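What I Learned From Asking For More Money

March 18, 2021

In November I got a job offer from a company named Nimiveo, and for the first time in my life I did not say yes on the same day. I want to write down how it went while I still remember it well. Maybe it is useful for somebody who also learned to work in another country, where you take the salary they tell you and say thank you.

I was at Pristlow for six years. I started there as a junior in the support team, and in the end I was doing the planning for all the customer training, but my title never changed. Each year I received a letter with my new salary. One year the difference was 10 dollars per month. I remember that I read the letter two times because I thought a zero was missing.

I did not leave because of that letter. I left because my manager asked me to train a new colleague, and this colleague told me at lunch, in a very friendly way, what he would earn. It was 700 dollars per month more than me. He was not proud of it, he thought I had the same or better. I went back to my desk and could not work for the rest of the afternoon.

So I began to apply. I sent my resume to Plornau first, because a former coworker liked it there. They invited me to three interviews, and in the third one they asked what I was earning. I told them the true number. This was my mistake. Their offer was my old salary plus a little bit, and when I asked if there was some room, the answer was that it was already "a nice step up" for me. I was polite and I said no, and then I did not sleep well for a week.

With Nimiveo I prepared better. I wrote my answers on paper and practiced them aloud in the kitchen, because in English I become too soft when I am nervous. I say "maybe" and "if it is possible" and "no problem" in one sentence, and after that there is nothing left of my question. My sentence for the salary question was: "I would like to talk about what this role pays." Only this. When I said it, the recruiter told me the range in less than one minute.

The offer came by email and it was in the lower part of the range. I wrote back that I was happy about it and that I would like to discuss the salary. Then came two days of silence – I was sure that they were writing to the next person on the list. On the third day they called and added 1175 dollars to the yearly amount, and five days of vacation. I know this is not a huge sum for many people. For me it was the first money I ever got by asking.
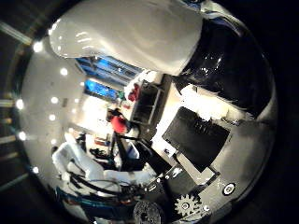
The harder part was to give notice at Pristlow. I had a speech for that too, but my manager interrupted it after the first sentence and asked how much they would have to pay to keep me. I was very surprised. For six years there was no budget, and now there was a budget in five minutes. I asked for one night to think, and in the morning I said that I would still go. She was a little cold with me until the last day. The team was kind, and we had soup together at Bùi, the small place on the corner where we always went when somebody had a birthday.

One thing I did wrong at the end. I had unused vacation days and I believed they would be paid automatically. They were not in the last payment. I had to write three emails until somebody found the form that I should have signed before leaving. In the end I received 3017 dollars, but it took seven weeks, and I needed part of this money for the rent. Please ask about your vacation days before you hand back your badge, and ask in writing.

Now I am four months in the new job. It is not perfect. There are more meetings than I like, and the heating in our office has its own opinion. But I have a title that says what I do, and a date in the calendar when we will speak about my salary again. I already have my paper with sentences for it, in the drawer next to the tea. The first one still sounds too soft, so I will practice it some more this weekend.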